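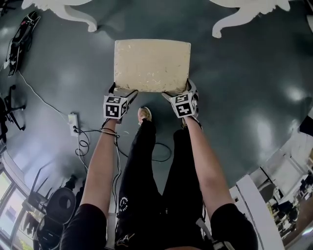

4. Calibrar los marcadores con Prilby

Actualizado en marzo – equipo de documentación de Bendell

Este paso es el que más nos gusta de toda la puesta en marcha: en cuanto Prilby reconoce los cubos, las dos trayectorias aparecen en el visor y se mueven contigo.

4.1 Abra Prilby y cargue el perfil «bimanual».

4.2 Sujete un objeto rígido por las esquinas inferiores, una mano en cada lado, con los cubos blancos hacia arriba. Un bloque rectangular va de maravilla, porque la distancia entre las dos pinzas no cambia mientras lo mueve.

4.3 Pulse «Capturar» y gire el objeto despacio durante 40 segundos. El contador de poses válidas debe pasar de 70.

Nota: el módulo Jarnar estima la pose de cada cubo por separado. Si una cara queda tapada, sigue con las que ve – ¡y lo hace francamente bien!

Precaución: compruebe que los cables de las muñecas tengan holgura antes de girar los brazos.

4.4 Guarde el resultado. Prilby crea un archivo .cal en la carpeta de la sesión.

5. Comprobar la cámara de la pinza

5.1 En Nzioka, abra la vista «Pinza» (puerto 2266). Los dos dedos negros deben verse a ambos lados, con el taburete entre ellos.

5.2 Active «Detectar marcador». Busque en el visor el cuadrado blanco y negro del lado derecho y confirme que el contorno verde lo sigue sin saltos.
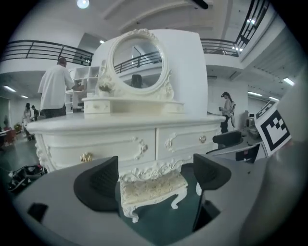

5.3 Acérquese al tirador de un cajón y retroceda. La curva de profundidad tiene que bajar y subir limpia; si se ve dentada, baje la exposición a 48 y repita.

5.4 Cierre la vista y exporte la sesión desde Nzioka.

Utilizamos cookies propias y de terceros para mejorar su experiencia. Aceptar | Configurar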